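Pre-Purchase Inspection Checklist, Two-Arm Household Manipulation Station
Site: Tirton, practice kitchen
Budget line: capital equipment, second station
Inspection date: Dec 9, 2019

Scope. The checklist covers the existing station and the floor area around it. Results decide which items go on the order for the second station and which can wait until July. Marks are OK, FIX (correct at no cost) or BUY (enter on the order).

1. Floor and mats
1.1 Mats flat, no curled edges: OK
1.2 Mats placed clear of walking paths: FIX
Comment: Separate mats laid at different angles leave tile showing between them. Tape the joints for now. One continuous mat is quoted by Ostine at $929, and I would not pay that before the layout is final.

2. Stands and poles
2.1 Uprights vertical, clamps tight: OK
2.2 Casters locked or removed: BUY
Comment: Long base legs with small casters take up floor next to the refrigerator. Price fixed feet for both stations. Fleler sells them in sets only.
2.3 Cleaning tools and loose boards kept away from stand bases: FIX

3. Refrigerator tasks
3.1 Door opens fully without touching a stand: OK
3.2 Gripper reaches the lower shelf with the door open: OK
3.3 Arm cables have slack at full reach: BUY
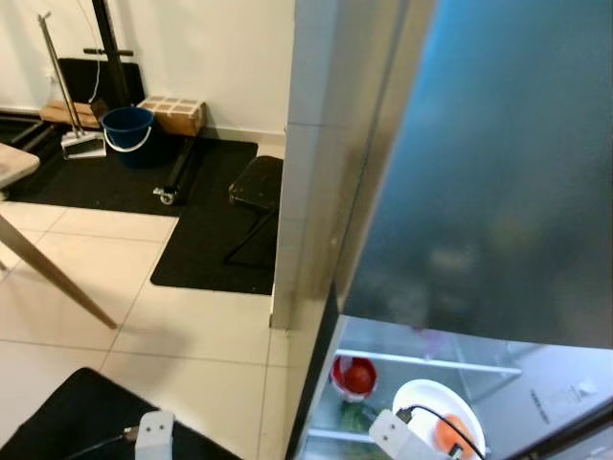

Comment: Cable routing is the cheapest item on the list and has caused the most lost hours. Order sleeves and strain relief for four arms, including spares – $66 per arm from Sepúlveda. Glass shelves stay in use, but one replacement shelf should be in stock before the second station starts.
3.4 Spare fingertips on hand: BUY
Comment: Last year we budgeted one set per arm. Plan on two.

4. Table tasks
4.1 Table does not rock under side load: OK
4.2 Bags and wrappers kept off the table edge: FIX
4.3 Power outlets and plugs clear of foot traffic: FIX
4.4 Bags and boxes stored outside the work area: FIX
Comment: Storage was left out of the first budget completely. A closed cabinet goes on the second order, priority low.

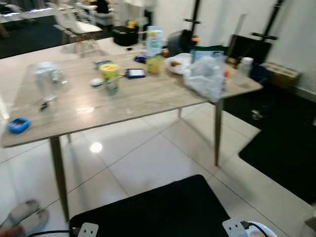

Agustina Echeverría
Equipment Safety Inspector

5. Budget notes
5.1 Total of BUY items, both stations: $3,212, before shipping.
5.2 The continuous mat and the cabinet are not in that total.
5.3 Emergency stop buttons: one per station, mounted at hand height. The quote from Sepúlveda leaves out the mounting bracket. Ask for it in writing.
5.4 Hold $100 for tape, ties and labels.

6. Open items
6.1 Load rating of the clamps is not in the manual. Ruth Inga to request it from Fleler. No second pair of arms gets mounted on the same model until the rating is on file.
6.2 Recheck 1.2, 2.3 and 4.2 through 4.4 before the order is signed. A FIX item still open at recheck is marked again with a name next to it.
6.3 Confirm delivery access. The rear door at Tirton is narrower than the crate listed in the Ostine quote.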